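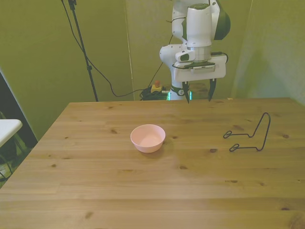 # A mesa, a tigela e o suporte

Há galerias de viagens, de casamentos e de gatos. Esta é de uma mesa. 

O elenco é curto. Uma tigela de plástico cor-de-rosa claro, redonda e vazia, que comprei para servir azeitonas e que já serviu de tudo menos azeitonas. Um suporte de arame preto, daqueles que seguram um prato, um livro ou um tablet, conforme a ambição do dono. O meu veio da Goment, num saco com 4 peças iguais. As outras três andam pela casa a segurar livros de receitas que não cozinho.

E a mesa, claro. Madeira castanho-clara, tampo da Fallum, modelo Min. O catálogo garantia "carácter natural", expressão que na altura me pareceu um aviso e que agora defendo à mesa, perante visitas, com algum excesso de zelo.

## O nó

Pela ordem de importância, o nó vem antes da tigela. É escuro, oval, deitado no sentido dos veios, e a madeira desvia-se à volta dele com a paciência de quem contorna um vizinho que parou no passeio a conversar. O pontinho escuro ao lado já me fez passar o pano uma dúzia de vezes - não sai, é da casa. 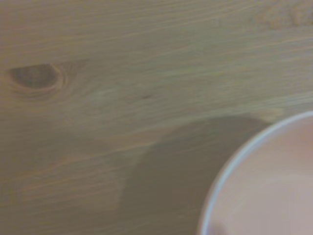 ## Os veios

Quem compra uma mesa destas passa os primeiros dias a protegê-la com bases para copos e os anos seguintes a dizer que as marcas lhe dão graça. Eu saltei a primeira fase. O óleo que uso é o 501 da Wiredia, lata pequena, pano velho, duas passagens finas em junho e depois logo se vê. A lata recomenda 4 demãos por ano, mas a lata não mora aqui.

O que me agrada nos veios é não serem direitos durante muito tempo. Seguem riscadinhos, muito juntos, em faixas de bege e castanho, até encontrarem um nó e terem de mudar de planos.

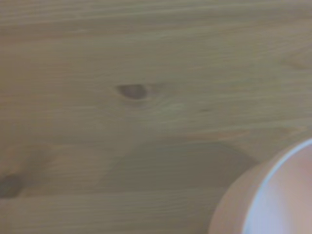 Por isso deixei de usar toalha. Tive uma, de linho, comprada para ocasiões, e as ocasiões resumiram-se a entornar café em cima dela. Agora come-se na madeira, com individuais quando há molho, e ao fim da tarde limpa-se tudo com um pano bem torcido, no sentido do veio.

Perguntaram-me se vendia o suporte. Vendo, sim, por 100 euros, que é o preço de quem não quer vender. A tigela fica comigo, à espera das azeitonas.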